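Week 9 handout: The gripper that said it was closed

Read this before lab. Bring the printed log from last time and a pencil, since you will be marking it up and I will be collecting it.

We have spent eight weeks on robots that do what they are told. This week's material comes from a season in which the hand-held grippers at our Imstead site did what they were told, reported that they had done it, and were wrong. Nothing caught fire. A thumb got pinched (mine), and a month of recordings had to be gone through by hand by people who had other plans for November.

1. What the fault was

The gripper has two rubber fingertip pads driven toward each other by a small motor. An encoder sits on the motor shaft. The software reads the encoder, converts the count to an opening width, and writes that width to the log alongside the video. When the width drops below a set value, the log says CLOSED.

Look hard at that chain. The encoder knows where the motor is. It has no opinion on where the pads are. Between the two there is a coupling, held on by one set screw, and in the first batch from Bilside that screw went in without thread locker. It backed out slowly. The coupling began to slip under load, a little at first, and the motor would turn its full travel while the pads came to rest wherever they liked.

So the log said CLOSED. The width trace was beautiful. It was smoother than the healthy ones, and two of us admired it in a meeting.

2. How it hid

A dead sensor is easy to catch. The value freezes or goes to zero and somebody swears. A slipping coupling gives you numbers that move at the right time, in the right direction, by a plausible amount. Every range check we had written passed, because we had written them all against the encoder. We were asking the witness to confirm his own story.

Of 318 recordings made with the suspect unit, 165 had at least one grasp where the logged width and the pad position in the video disagreed. The automatic check flagged none of them. Tímea Dobos found the first one by watching the video while eating lunch, a method that appears nowhere in our test plan.

Learn this term for the exam: a common-mode check is one that depends on the same part as the thing it is checking. It will agree with you every time, and you should find that alarming.

3. What the camera can tell you

The camera on the gripper looks out past the pads, so it is a second source that owes nothing to the encoder. It sees the pads themselves. For the manual review we stopped at each CLOSED event and looked at the seam: do the two pads meet, and if there is something between them, does the logged width leave room for it?

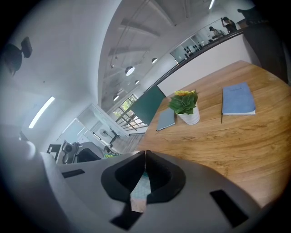 Kornél Pálfi objects to this whole section. His comment on last year's handout was that a lens this wide makes a gap of a couple of millimeters very easy to talk yourself out of, that reviewers see closed pads when the log has just told them CLOSED, and that anyone doing it should have the log hidden until they have written down an answer.

He is right, and we changed the procedure. Reviewers now judge the seam first and see the width second. Agreement between reviewers went down when we did this, which tells you what the earlier agreement was worth.

Note also what a still cannot give you. One moment with the pads together says nothing about whether they stay together when a load comes on. For slip you need the sequence, and you need it while something is pulling.

4. The safety part

I said a thumb got pinched. The sequence, in order, with my dignity removed:

The unit had been reporting CLOSED with the pads visibly apart. I decided the coupling was jammed. I put my thumb between the pads to feel for play. I did not disconnect the battery, on the grounds that the software said the motor had finished moving. The coupling caught. The motor, which still had a position command and a strong sense of duty, carried it out.

The force limit held, and the injury was one purple nail. But look at what I trusted. I had a gripper whose position report I knew to be false, and I used that same report to decide that it was safe to touch. Please have the sense to be embarrassed on my behalf.

Rules for this lab, which are short and will be enforced:

Battery out before fingers in. A status light is no substitute.
Any unit that has given one false CLOSED gets a red tag and goes back on the bench. It does not get "one more run."
The person who tagged it does not get to untag it.
If you clear a jam, write down that you cleared it. Half of what we lost was lost because jams were cleared quietly by helpful people.

5. The fix

Thread locker and a flat filed on the shaft, so the screw has something to bite. The parts cost less than the coffee we drank discussing them.

The software fix is more interesting. At startup the gripper now closes against a gauge block of known width and compares that to the encoder. It does the same at shutdown. If the two readings differ by more than the tolerance, the session between them is quarantined. This doesn't prevent slip. It puts a fence around the data you can no longer trust, and Csaba Szűcs, who inherited the unfenced kind, considers it the better half of the repair.

One weakness, which you should be ready to discuss: a coupling can slip in the middle of a session and slip back. Ehsan Abbasi's test rig managed this twice in 574 cycles. The startup and shutdown readings matched perfectly both times.

6. For lab

Take your printed log. Mark every CLOSED event. For each one, write down what independent evidence you have that the pads met. "The log says so" scores zero, and I have a stamp for it.

Then propose one further check that would catch the slip-and-return case. It may use the camera, the motor current or anything else already on the unit. Adding a second encoder is allowed, but you will have to say where you would mount it, and "on the motor" will also get the stamp.

Reading: Chapter 11, skipping the part on hydraulic brakes. The incident form is at the back of the lab binder. Use the version dated 7/1/23; the older one has no box for "operator error, instructor."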